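## 4. Running the Block Table on an Open Day

*Section revised 22 Jun 2021. Covers the Ronberg demonstration table as used for school visits and the September open day. Sections 1 to 3 (unpacking, power, first start) should be finished before you begin.*

This is the part of the guide I most enjoyed writing! The block table is the station people come back to. They'll walk past a very expensive machine with a polite nod, then stand for ages watching an arm pick up a piece of plastic and set it down again. Set it up with a little care and it will carry a whole afternoon.

You need two people: an operator, who sits at the control screen and does nothing else, and a host, who talks with the visitors. Please don't try to do both jobs. I have tried, and I ended up answering a wonderful question about gravity with my hand nowhere near the stop button.

### 4.1 Before the doors open

1. Check that the hazard tape on the floor is flat and fully stuck down. Replace any length that curls.
2. Put out the barrier posts on the visitor side. The posts go outside the tape, never on top of it.
3. Place the stop button on the operator's desk, on the side of the operator's stronger hand.
4. Switch on the arm controller and wait for the steady green lamp.
5. Press the stop button. The lamp must turn red and the screen must show **HELD**.
6. Release the button and clear the message. If it doesn't clear the first time, go to 4.7.
7. Run the **Greeting** routine once with nobody inside the tape. The arm makes one slow sweep and returns to park.

> **CAUTION:** Step 5 is done every time, including after lunch. A stop button that worked in the morning still gets tested in the afternoon.

### 4.2 Setting the board

The board is the maple one. The plain white sheet that came with the older kit reflects the overhead lights, and the Senditz vision software loses the edges of the pale blocks on it. Maple works very nicely, and visitors like it too.

1. Arm parked, screen showing **HELD**.
2. Lay the board flat on the blue pegboard with its front edge just behind the two bolt heads. The bolts are a guide for your eye. Don't push the board hard up against them.
3. Leave some blue showing on every side.
4. Make sure the square marker is lying flat beyond the back right corner of the board and that nothing covers it.
5. Wipe the board with a dry cloth. No polish!

> **NOTE:** If the marker has been lifted or turned, even slightly, run **Find Table** again from the Setup menu. It takes 22 seconds and saves a lot of puzzled looks later.

### 4.3 Placing the blocks

Use the mixed set of eight for a public demonstration. It has two blocks in each color, and the shapes don't match up neatly with the colors, so you can ask for "something red" and then for "the red star" and show that those are different requests. Children catch on to this at once, and the adults follow a moment later.

1. Stand every block upright with its textured face on top where it has one.
2. Spread them out in a loose ring. Leave more than a finger's width between neighbors, and leave open wood in the middle for the arm to work in.
3. Put the two stars where visitors can see them easily. They are by far the most requested.
4. Keep everything clear of the very edge of the board.
5. Step back outside the tape and call out "Clear." The operator answers "Clear" before touching anything.

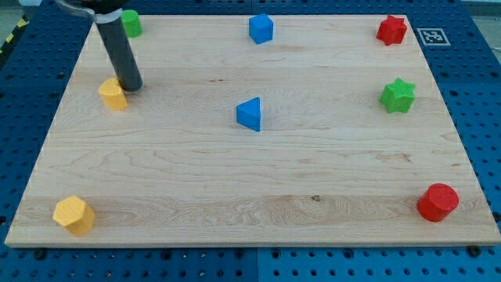

Once both people have called it, the operator selects **Locate**. A colored outline appears on the screen around each block the software has found. Compare the outlines with the board itself before going on. If a block has been missed, the cure is nearly always to stop the arm, go in, and turn that block a little. Then call "Clear" again, both of you, and repeat the step.

Don't fuss over exact positions. Shota Sakamoto, who trained me on this table, used to shuffle the blocks between groups quite deliberately. He wanted people to see that the arm was finding them fresh each time, and I think he was right. A layout that looks too tidy makes everyone suspect a recording.

### 4.4 The first run

Set the speed to **16** on the dial. The dial goes a good deal higher, and it is tempting, but at 16 people can follow what is happening and the host has time to speak.

1. Operator selects **Pick and Place**, then **Single**.
2. Host tells the group which block has been chosen, before the arm moves.
3. Operator presses **Go**.
4. The arm travels to the block, comes down slowly, and waits. This pause is built in. Let it happen in silence if you can bear to.
5. The block is lifted, moved, and set down.
6. The arm goes back to park. Host invites questions.

The pause in step 4 is where you will hear the room go quiet. It lasts only a moment and it is my favorite part of the whole routine. Somebody always whispers.

> **NOTE:** The arch-top block and the hexagonal block look similar to the software when seen from certain angles. If the arm goes to the wrong one, say so cheerfully, and try again. Visitors are delighted to see a mistake handled well.

### 4.5 Letting visitors choose

This mode is called **Ask** in the menu. The visitor speaks, the host repeats the request aloud, and the operator types it in.

Good requests to begin with:

- The green star
- Anything blue
- A cylinder, whichever is closer to the arm
- The block standing nearest to the red cylinder

The last one is harder than it sounds, and it opens up a lovely conversation. Nearest measured how? From the middle of the block or from its side? Yvonne Bellamy ran the Kiletti school visits last season and let one class argue that point for most of their slot. They left very happy. The arm had moved one block.

Some requests won't work. The table can't stack on the star shapes, it can't turn a block over, and it can't hand anything to a person. When a child asks for one of these, explain plainly that the arm hasn't been set up for it, and ask how *they* would do it. Write down the good answers in the back of the logbook. Two of the routines now in the menu started there.

> **CAUTION:** No visitor reaches over the tape, for any reason, even when the arm is parked. If a visitor drops something inside the line, press the stop button, wait for **HELD**, and let the host pick it up.

### 4.6 Changing groups

Allow enough time between groups to do this properly. Rushing is how blocks end up in coat pockets.

1. Arm to park.
2. Press the stop button and wait for **HELD**.
3. Host enters, looks over the blocks, and moves them into a fresh arrangement.
4. Check that the marker is still flat.
5. Host leaves the taped area. Both call "Clear."
6. Release the stop, clear the message, run **Locate**.
7. Note the cycle count in the logbook.

The gripper needs to be inspected every 1000 cycles. A busy open day won't get you there on its own, but several of them in a row might, so keep the count honest. The inspection is described in Section 6. It calls for the small Maruyama driver from the lid of the tool case, and please put it back in the lid.

### 4.7 If something goes wrong

**The message won't clear after the stop button is released.**
Turn the button a quarter turn until it pops up fully. It often feels released when it isn't. If the message stays, switch off the controller, count slowly to ten, and start over from 4.1, step 4.

**The arm stops above a block and doesn't come down.**
The software isn't sure what it is looking at. Press **Cancel** and run **Locate** again. A tall visitor leaning in can throw a shadow across the board, so ask people to stand back a little while it looks.

**All the outlines are shifted to one side.**
The board or the marker has moved. Hold the arm, straighten both, run **Find Table**.

**A block slips while it is being lifted.**
Let the arm finish and return to park. Hold it before anyone goes in. Dust on the sides of the block is the usual reason, and a dry wipe will fix it. If the same block slips again, take it out and carry on with the others.

**The arm touches the board.**
Press the stop button. Don't run it again that day. Cover the table, tell the visitors the arm is resting, and send them to the next station. Call the Ronberg service line in the morning and have the cycle count ready.

### 4.8 Closing down

1. Thank the last group and wait until everyone has gone.
2. Arm to park, then press the stop button.
3. Return the blocks to the tray, one to each space. An empty space means you're looking under the table.
4. Lift the board straight up. Don't slide it across the pegboard, which scuffs the underside.
5. Store the board flat in its sleeve, away from the radiator.
6. Leave the marker where it is and put the clear cover over it.
7. Switch off the controller and sign the logbook.

Hosts, please write a line or two in the book as well. The operator's notes tell me how the machine behaved, and yours tell me what people wanted to know. I read all of them before I change anything in this section.

Continue with Section 5, *Moving the Table to Another Room*.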